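Notes pour l'intervention : ranger les fruits factices de l'atelier

Commencer par la pomme-cannelle, plus large que haute, couronne aplatie. Citer la fiche 3514.

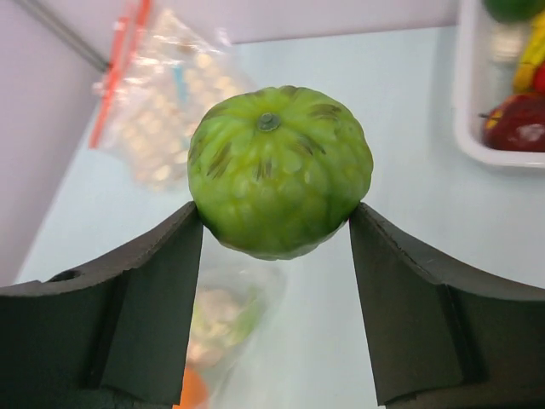

Par Odette Gilbert, atelier Skellach, août 2023

Un seul panier pour les fruits et les légumes. Les sachets à fermeture orangée restent à part, à gauche sur la table bleue.

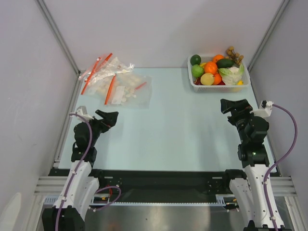

Cahier Skellach, n° 9, p. 80

Parler du tassement : les agrumes au centre, l'avocat couché. Pause, puis les objections.

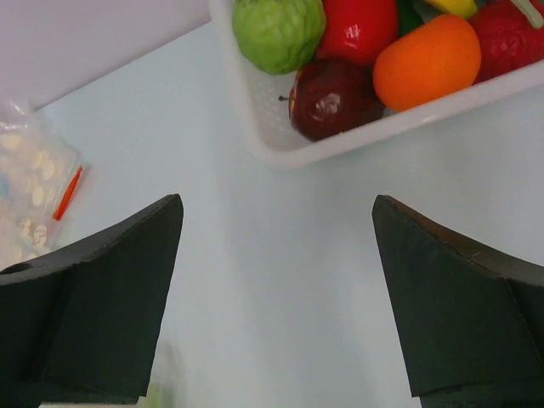 Kadir Taşdemir préfère deux paniers, les légumes à part, et demande qui refait les étiquettes en avril.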